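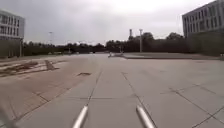 Started the teleop runs for the outdoor base this week. The job is to teach it to cross open paving by driving it across open paving, over and over, with the log on. Thread.

Setup: one operator, one gamepad, one laptop running the Skuleo recorder. Stick position and wheel speed are stored with every video frame. Speed is capped at 70 percent of what the base can do.

Each run ends at a goal point the operator picks before starting. No changing goals halfway. If you change your mind, stop, tag the run as aborted and begin again.

The big slabs at Vandville are mostly flat, but there's a broken section on the left with dirt and loose debris, and a small dark patch nearer the middle that may be a hole. Good. A policy trained only on clean concrete learns to hold the stick forward.

Rule for the bad section: turn early and turn wide. Late swerves get copied as late swerves. We found that out on the Grajales lot in November.

Target is 80 clean runs per site. We have 14 here. Wilmer Huamán drove eight of those and his steering is much smoother than mine, so I need to drive more. One driver's habits are not a dataset.

Overcast is easy on the exposure settings. I also want low sun with long shadows across the joints, because the old Ristano model braked for shadows and I'd like to know whether this one does.

Stick lag: the command is logged when it leaves the laptop, the video when it reaches it. Those are two different times. If you skip the offset correction, the model learns to steer after the event.

Also log your recoveries. Drive slightly off line on purpose, start the recording, then correct. Don't record the part where you go wrong.

Next up is the raised curb on the right. Stop short, turn, follow it. The base can't climb it and I don't plan to demonstrate otherwise.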